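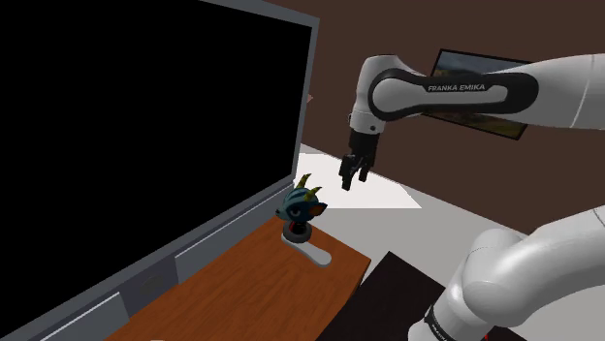
Participants Wanted: Bean Breakfast Study, Cendville

Venckus Nutrition is looking for adults in the Cendville area to take part in a study of what people eat in the morning and how full they feel by lunchtime. The study compares a breakfast made with cooked beans to a breakfast of toast and jam with the same number of calories. It runs for six weeks, starting in August.

Who can take part

You may be able to join if you:
- are between 25 and 60 years old
- eat breakfast at least four days a week
- have a stove or microwave and a refrigerator at home
- can come to our office on Grorngate Avenue three times during the study
- can read and fill out a short food diary in English

You can't take part if you are pregnant or nursing, have diabetes, take medicine that changes your appetite, or are allergic to beans, peas, peanuts, soy or wheat. People on a gluten-free diet can't join either, as we have no substitute for the toast. If you have had stomach or bowel surgery, call us before you apply. Vegetarians and vegans are welcome. Neither breakfast contains meat, eggs or dairy.

What you will do

At your first visit we will measure your height and weight and ask about your usual meals. The visit takes one hour. You will go home with your breakfasts for the first three weeks, packed in single servings and frozen. The bread is sliced and should stay in the freezer until you need it.

Half of the group eats the bean breakfast first and half starts with the toast. Everyone switches at the end of the third week, when you come back for the second visit and pick up the rest of your food. You don't get to choose which one you start with. 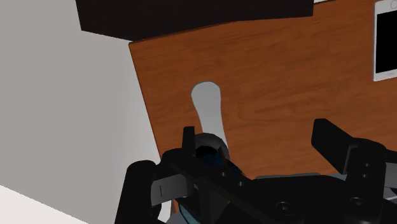 On weekdays, please eat the study breakfast before 9 a.m. and nothing else until noon. Water, black coffee and plain tea are fine. On weekends you can eat whatever you like, but we still ask you to write it down. The diary takes a few minutes a day. Three times each morning you will also mark how hungry you are on a printed scale.

The last visit is 20 minutes long. We will weigh you again, collect the diaries and ask what you thought of the food. Please bring back any servings you didn't eat so that we can record them.

There are no blood tests and no diet plan to follow for lunch or dinner. This is not a weight loss program. Some people get gas or bloating when they start eating more beans. If that bothers you, you can stop at any time without giving a reason.

Payment

You will be paid by check after each visit, including the visits you made if you leave early. The amounts are listed in the consent form, which we will mail or email to you before you decide. The breakfasts are free. Parking behind the building is free too, and the Grorngate bus stops across the street.

Your information

Your diary is stored under a number, and your name is kept in a separate file. Results will be reported for the whole group only.

How to apply

Call the office between 8:30 a.m. and 4 p.m. and ask for extension 1709, or come by and pick up a form at the front desk. Leave your name, a daytime phone number and the best time to reach you. We will call back with some questions about your health and eating habits.

Study contact: Oluwatosin Mohammed
Venckus Nutrition
1402 Grorngate Avenue, Cendville

Two people from the same household may both apply, but each needs a separate form.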